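九月、夜の十一時すぎ

今日は一日じゅう版画を見ていた。目がまだちかちかするけれど、寝る前にどうしても書いておきたい。

朝いちばんの電車でブリモムウッド版画館へ。森川勉という木版画家の回顧展が始まって、ずっと気になっていたのだ。出品は196点。チラシの数字を見たときは「多いな、途中で疲れるかな」と思っていたのに、最後の部屋を出てすぐ入口に引き返してしまった。二周目のほうが楽しかったくらい!

最初の部屋は若いころの墨一色の小品で、はがきより少し大きい程度の紙に、川べりの倉庫や自転車置き場ばかり彫ってある。地味といえば地味。でも近づくと、空の部分に彫り残しの細い線がざわざわと走っていて、それが風に見える。きれいにさらってしまえばただの白い空になるところを、わざと残しているのだと思う。こういうのは図録では絶対にわからない。紙の上に線がほんの少し盛り上がっているのを、斜めから覗きこんで初めて気がついた。
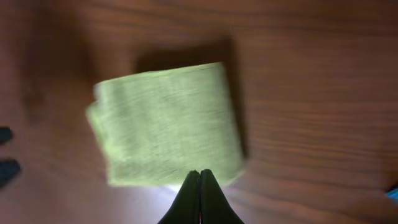

木版画の「彫り残し」って、失敗とは違うの?
さらいきれなかった部分に墨がついて写るもので、邪魔なら後から彫り取れる。残すかどうかは作家が試し摺りを見て決めるので、森川さんの空の線は選んで残されたものだと考えていい。

と、これは展示室の隅に置いてあった手引きを読んで、自分なりにまとめたもの。私も教室に通いはじめたころは、彫り残しが出るたびに落ちこんでいたっけ。あのころの自分に今日の空を見せてやりたい。

二つ目の部屋から色が入る。ここがもう、すばらしかった。「ジコウ」という連作で、同じ港を時間を変えて15枚。使っている版は6枚だけで、色と摺る順番を入れ替えて朝にしたり夜にしたりしている。たった6枚の版木でこんなに違う空気が出るのかと、端から端まで何度も行ったり来たりした。とくに九番目、夕方の雨の一枚。海の灰色の下から、先に摺った黄色がうっすら透けてくる。雨なのに明るい。あの明るさはどうやって出しているんだろう。黄色を乾かしてから灰色をかけたのか、まだ湿っているうちに重ねたのか、紙の湿し具合なのか。監視員さんに聞いてみたら「それ、みなさん聞かれます」と笑って、午後の講座で聞くといいですよと教えてくれた。
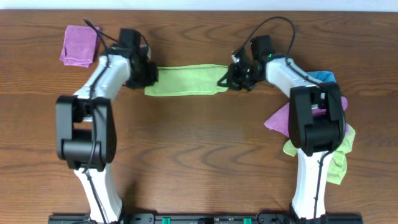
それで予定を変えて、お昼は売店のおにぎりで済ませ、講座の列に並んだ。定員60人、ぎりぎりで入れた。ついてる!

講師は摺りの工房「チラノ」の方で、森川さんの後期の作品をずっと摺ってきたそうだ。ばれんの持ち方から始まって、絵具の伸ばし方、紙を置くときの見当の合わせ方、どれも目の前で実演してくれる。紙をすっと版に下ろす手つきが静かで、会場がしんとした。私がやると毎回どこかずれて、あわてて端をつまんでしまうあの動作が、ほんのひと呼吸で終わっていた。

質問の時間に思いきって手を挙げた。例の雨の一枚のことだ。答えは、黄色を摺ったあと二日置いて紙を湿し直し、灰色には糊をほとんど入れずにごく弱く摺る、とのこと。強く押すと黄色が沈んで死ぬ、という言い方をしていた。糊の量かあ。教室ではいつも「このくらい」で入れていたから、まったく考えていなかった。ノートに大きく「糊を減らす、二日待つ」と書いて二重丸をつけた。待つのは苦手だけれど、やってみる。
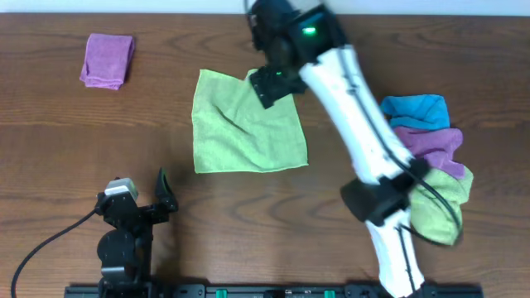
講座のあと、三つ目の部屋へ。晩年の大きな作品が並ぶ。「バク」と題された縦長の組作品は、ほとんど白い。白い紙に白に近い絵具を摺り、ところどころ空摺りの凹みだけで枝を出している。正面に立つと何もないように見えて、横に一歩ずれるたび木立が出てくる。小さい男の子が左右に跳ねながら「出た」「消えた」とやっていて、隣のお父さんは恐縮していたけれど、あれがいちばん正しい見方だったと思う。私も人が少なくなってから、少しだけ跳ねた。

ひとつ惜しかったのは照明。奥の壁の三点は光が真正面から当たっていて、せっかくの凹みがつぶれて見えにくい。横から当ててくれたらどんなにいいだろう。アンケートにそう書いてきた。字が小さくなりすぎて裏にまで続いてしまったが、読んでもらえるといいな。

版木そのものの展示もあった。使いこんだ桜の板に、色の名前が鉛筆で薄く書いてある。「ねずみ 弱く」という書きこみを見つけて、さっきの講座の話とつながり、うれしくて声が出そうになった。摺る人への伝言が、板の上に残っているのだ。作品を一人で完成させるものだと思いこんでいたけれど、彫る人と摺る人のやりとりがこんなところに書いてあるなんて。 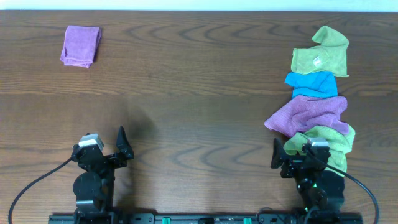 図録はもちろん買った。重い。帰りの電車でもう膝の上に広げて、年譜から読みはじめたら、森川さんが港の連作に取りかかったのは四十を過ぎてからだという。それまでは墨しか使っていなかったらしい。長いこと黒だけでやってきた人が、ある年から急に黄色を使いだす。何があったのか年譜には一行も書いていないので、余計に気になる。後ろのほうに本人の短い文章が載っているけれど、それは明日の楽しみに残しておく。

絵はがきは四枚買って、雨の九番目だけ二枚。一枚は机の前に貼った。もう一枚は姉に出すつもりで、宛名だけ書いたところ。会期中にもう一度、できれば姉を引っぱって行きたい。白い木立の前で一緒に跳ねてくれるだろうか。

次の教室では、途中で放ってある橋の版を出してくること。空をさらうのはやめて、まず一枚、そのまま試し摺りをしてみる。糊は少なめ。和紙の残りも確かめておく。

もう十二時になる。寝ます。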